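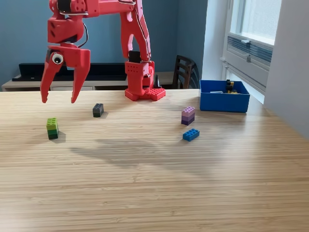
Issue 6

Hovitz puts out its good practice guide for small tabletop robot arms

I'm Teodor Marinescu, and I've spent far too many evenings this year arguing about where a robot arm should wait when it isn't doing anything. So I'm very happy (and a little tired!) to announce that the Hovitz guide to tabletop arm work is ready, and you can have a copy free of charge starting Wednesday.

We wrote it for people with a small arm, a table and a bin to fill. Schools, hobby clubs, two-person labs. The big industrial standards are written for machines behind fences, and when I tried handing one to a beginner I got it back the same afternoon. Ours fits in a jacket pocket and starts with the stuff we kept getting wrong ourselves: clamp the base before you plug anything in, keep the wires clear of the joints, agree out loud who is on the stop switch, and don't reach across the table while the motors are powered. There's a whole page on starting layouts, too. Toy bricks are great for practice, but two people will lay them out two different ways and then wonder why their results don't match.
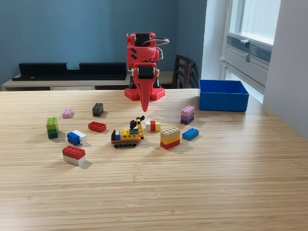

Toy bricks, a small excavator and the blue bin on the table with the arm.

Pongsak Saithong from Parport tested the draft with us and sent back nearly 300 comments, bless him. "I wanted one rule about speed and you gave me four," he wrote next to the first chapter. We cut it to one: beginners run at the slowest setting until they've finished 100 picks with no hands over the table. The people at Rusu thought that was strict. I still think it's right, and it stayed in.

You'll also find a log sheet to copy and a short checklist for packing up, which Taruseck has already taped to its own bench. Printed copies are limited to 100 for now, so write to the Hovitz office soon if you'd like paper. Corrections are welcome at the same address, and I read all of them, usually over breakfast.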